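Safe Setup for a Two-Arm Bench Cell: Rules We Follow for Block Stacking

By Neema Mollel

Updated in February with changes from Afshin Karimi's review of the cable section.
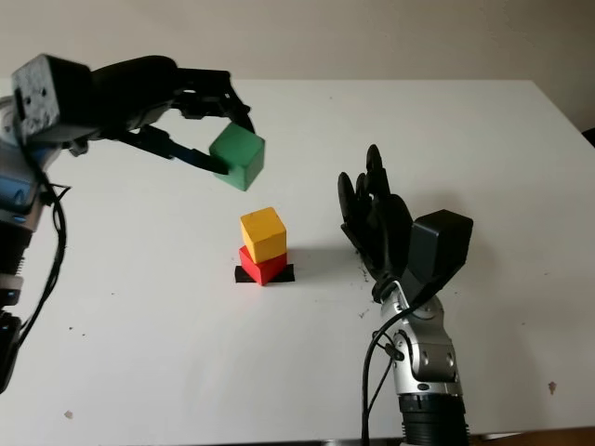
Block stacking is the first task we give new operators, and most of our bench rules were written around it. The loads are light, so people relax. An arm moving at full speed will still hurt a hand, and two arms sharing one table can hurt each other. Go through these steps in order before you run anything.

Step 1. Check the paperwork

Find the risk assessment for the cell and read it. It should name the arms, the end effectors, and the task. If you have changed a gripper or a hand since it was signed, it no longer covers you. Look at ISO 10218 for the robot and the cell, and ISO/TS 15066 if people will work close to a moving arm. Your site may have its own rules on top of those. The stricter rule wins.

Step 2. Clear the table

Leave only the parts the task needs. Pens, screws and phones go in the tray. Wipe the surface and put the base pad on its mark.

Step 3. Dress the cables

Move each arm by hand through its full range and watch the cables as you go. A loop at the wrist needs enough slack for full rotation but must not be able to catch on the other arm or drag across the stack. Afshin's rule is to do this twice, the second time with the wrist turned all the way the other way. We lost a connector on the Nimley cell by skipping it.

Step 4. Set the shared zone

Both arms can reach the middle of the table, so only one may enter at a time. In the Trotell controller, draw the zone as a box around the stack and set the clearance to 143 mm on every side. The arm that isn't working waits outside the box with its hand or gripper empty. Don't rely on timing alone to keep them apart - a slow pick on one side will break it.

Step 5. Set speed and grip

Run the first 12 cycles at reduced speed with one person on the enabling device. Start with low grip force and raise it until the block doesn't slip. Painted wood is slicker than it looks. Approach from above, and stop over the stack before lowering, so a crooked block can be caught before the next one lands on it.

Step 6. Test the stops

Press each emergency stop with the arms moving at reduced speed. Both arms must stop, whichever button you press. Check that a held block stays held when power is cut. If it drops, write that down and keep hands out from under the gripper.

Step 7. Log it

Enter the operator, the program version and any faults. After 3 faults of the same kind, stop and call the cell lead. Pads and finger covers get inspected every 1000 cycles, sooner if you see wear.

If a block falls during a run, leave it there. Stop the arms, wait for the light to change, then reach in. Restart from the home position and not from the middle of the program.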